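The Slow Road Up to Nullarico

The bus to Nullarico leaves from the far side of the station, behind the place that sells umbrellas, and if you ask three people where to stand you will be sent to three different curbs. I know this because I asked. It was a Tuesday in July, hot enough that the driver had taken off his shoes, and I had a suitcase that was much too big for a mountain village with 241 steps between the bus stop and the church.

I had been wanting to go for years. My friend Charmaine Molefe spent a winter up there learning to ski, rather late in life and rather badly, by her own cheerful account, and she came home talking about the bread, the stove in her room and the way the bells carry across the valley when there is snow on the ground. She hardly mentioned the skiing at all. When I told her I meant to go in summer she looked almost offended, and then she wrote me out a list of people to say hello to, which took both sides of the paper.

The ride up takes a good long while, and I would not shorten it by a minute. You go through orchards first, then chestnut woods, then a string of hamlets where the road squeezes between barns and the driver folds in his mirror with one hand. After the last of these the valley opens and there is Nullarico, piled up on its shelf of rock with the lifts standing idle above it and cows grazing underneath the chairs.

I stayed at the Assefa, a guesthouse of 20 rooms run by Asnakech Habte, who married into the valley a long time ago and has been feeding its visitors ever since. She met me at the bottom of the steps, looked at the suitcase, and called up to her nephew without saying a word to me about it. By the time I reached the top there was a glass of elderflower cordial waiting on the wall and the suitcase was already in my room.

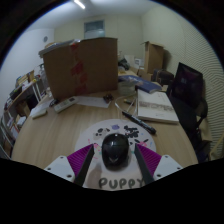 Is Nullarico worth visiting outside the ski season?

Most people who come in summer stay longer than they planned, and late June through September is when the high paths are clear, the huts are open and the rooms are easier to get. Two of the lifts run for walkers in July and August, and the village shop keeps longer hours.

I went up on the first of those lifts the next morning with Gadisa Ayele, who guides on the mountain all year round and was on Charmaine's list with a star beside his name. He is a tall, unhurried man who stops often, partly to look at things and partly, I suspect, out of kindness to people like me. We took the balcony path toward the Bruvetti hut, a lovely easy line that stays nearly level for its first hour and then climbs through larch and juniper to a little lake the color of a old green bottle.

There was a wind off the lake and we ate our lunch tucked in behind a boulder (cheese, tomatoes, a heel of that famous bread, which really is as good as I'd been told). Gadisa pointed out the old mule track on the other side of the valley, the one that salt used to come in by before there was a road. People still walk it, he said, though the middle section is rough and you need to start early. I asked how early. "Before you want to," he said, and passed me the last tomato.

The Bruvetti hut itself sits just beyond the lake, with a stone terrace and four long benches. They do soup, an apricot cake and coffee, and if you want to sleep there you should call ahead, especially on weekends. Noeline Paewai, who came from New Zealand to work one season and has now worked a good many, runs the kitchen. She told me the apricots come up from the valley in crates on the supply lift and that she has to hide some of them from the staff. I had two slices of the cake. I would have had a third if Gadisa hadn't been looking at the sky.

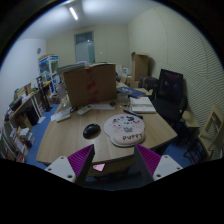 Planning the longer walks takes a bit of care, and I'd urge anyone to do it before leaving home, when there is still time to change your mind about boots. The hut bookings, the bus times and the lift calendar all live on separate websites, none of which seem to know about the others, and I spent several evenings clicking among them with my notebook open. It's desk work, the sort that makes you grateful for a mouse pad with a padded wrist rest and a few cartoon figures on it to look at while a timetable loads. Print the bus times when you finally find them, as the phone signal fades in and out above the last hamlet. Then leave one day of your trip with nothing in it at all.

My own empty day went to Nolivness, the smaller village across the river, where Tsion Asfaw has turned her father-in-law's hay barn into a bakery and tearoom. You can walk over in an hour by the footbridge, or take the noon bus if your knees are complaining after the day before, as mine were. She bakes twice in the morning and sells out of the walnut loaf early, so I had the rye, still happily, with butter and a dish of honey from hives I could see from the window. An old couple at the next table were arguing in low voices over a card game. I stayed until the shade had crossed the whole of the square.

Nolivness has no lifts and only one place to stay, but there is a fine little chapel with painted wooden ceilings, and the key hangs on a hook at the bakery. Tsion will hand it over if you ask, and she likes it back before she closes. The climb behind the chapel gains 300 meters in a series of lazy bends and brings you out on a meadow where you can see Nullarico whole – the church, the steps, the Assefa with its green shutters, the road you came up by curling away below.

I sat up there for most of the afternoon. Then I went down, gave back the key, bought a loaf for Charmaine that I knew would be stale by the time it reached her, and caught the evening bus back across the river with flour all over my sleeve.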